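Gumstead Robotics Open House: what we saw on a Thursday evening

I had meant to go to the Gumstead open house last year and missed it, so this time I put it on the kitchen calendar in red and drove over right after work. The club lives on the upper floor of an old school annex, up a staircase that smells of floor polish, and by the time I got to the top there was already a line at the sign-in sheet. Parents, a few teachers, several kids who were plainly there to size up the competition, and me, a hobbyist with a half-finished rover in the garage.

First thing they hand you is a paper card with a map on one side and a space for questions on the other. I filled mine before I had my coat off.

The club has 83 members this year, split into teams that each pick their own name and their own problem. The teams run from February to the end of the school year and then everybody shows what they have, finished or otherwise. I loved that part. Half the tables had a sheet taped up headed STILL BROKEN with a list under it, and the kids were happy to talk you through every line.

I started at the Hivport table because it was closest to the door. Hivport is a sorting project: small colored blocks come down a chute, a sensor reads the color, and a paddle knocks each one into the right bin. The paddle was running a little late, so the greens kept ending up with the blues. One of the students had the code open on a laptop and was changing a delay by tiny amounts, running a handful of blocks, groaning, and changing it again. I stood there far too long. When a whole run of greens finally landed where it should, people two tables away clapped.

They keep a log of every block they have ever sent down that chute. It stood at 2,859 when I looked, written on a strip of masking tape along the edge of the table, with the old totals crossed out next to it.

Next door was a team working on line following with no line, if that makes sense. Their little car steers by the brightness of the floor, and they had built it a track out of gray and white poster board. It took the wide bends beautifully. The tight one at the end sent it under a radiator (twice while I was there), and a very small brother had been given the job of fetching it back. He took the job seriously.

Then I went down the hall to the room I had come for. 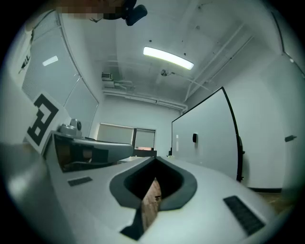

Cetero is the club's manipulation project, and it's the one I would join if they let grown-ups in. The idea is to teach a robot a household task by doing the task yourself, over and over, with a gripper in your hand, and then training a program on the recordings. The students demonstrate by hand all afternoon and the robot's turn comes weeks later. I asked about the ribbed black rubber pads set into the gray housing, which I'd been eyeing for my own build, and that got us into a long and very enjoyable conversation about grip. Smooth plastic on smooth plastic is hopeless, one student told me, and she had a drawer of rejected materials to prove it: bicycle tube, shelf liner, the sole of a beach sandal. The square black-and-white pattern on the marker card came up too. If you haven't met these, a marker like that gives the software something with known corners to look for, so it can work out where a thing is and which way it's turned. I've used them on my rover with mixed luck, mostly my own fault for printing them on glossy paper.

Their goal for the season is 200 good demonstrations of one task, folding a dish towel in half and then in half again. Good is the important word. A demonstration gets thrown out if the towel slips or if the person changes their mind halfway through, and the students grade each other's recordings, which sounds brutal and apparently is. They told me the hardest habit to break is hurrying. You know how to fold a towel, so you do it fast, and the recording is useless to learn from. The new members are told to move as if they were underwater.

Visitors were allowed a try with a practice towel, without recording. I am 6 for 6 at folding towels in my own laundry room and I could not do it once with a gripper! Your wrist is suddenly the wrong shape. You can't feel the cloth at all, so you watch the fingers the whole time, and the moment you look at the far corner you lose the near one. A boy who came up to my elbow did it right after me, slowly, with his tongue sticking out, and got a perfectly decent rectangle.

What I'd have liked more of in that room was the software side. There was a poster on how the training works but it hung behind the crowd, and I only got to read the top third. If anyone from the club sees this, please put it in the hallway next year.

After that I got a cup of very weak lemonade and found the Bălan team in the old art room. Bălan is a walking machine, four legs, mostly laser-cut, with a hobby servo at every joint and a truly alarming amount of wire. It stood up for us. It took several steps. It then leaned slowly to the left, like somebody falling asleep on a bus, and a student caught it with the ease of long practice. They think it's a power problem: with all the servos pulling at once the voltage sags and the weak leg gives out first. A dad behind me suggested a bigger capacitor and was politely shown the bigger capacitor, already installed.

I asked why they hadn't gone with wheels and got a look I deserved.

There was a short talk at seven in the big room, mainly for families thinking of signing up. Worth hearing if you're in that position. No experience is needed, tools stay in the building, and new members spend their first weeks rotating through every team before they choose. There's a soldering evening early on that everybody has to attend, including the ones who only want to write code. Questions went on well past the time printed on the card. Most of them were about homework.

A few practical notes if you go next time. Parking behind the annex fills up early, but the street on the far side of the playing field was wide open when I left. Bring a sweater, because the art room is cold. Small kids will be fine in all the rooms except the workshop, where they ask for closed shoes and hand out safety glasses that fit no human head. And go to the busiest table either first or last. I did the sorting project on the way in and again on the way out, and by then the tape had a new number on it and the greens were going where they belonged, most of the time.

I've ordered some ribbed rubber sheet for the rover. The shelf liner I tried over the weekend was as bad as she said.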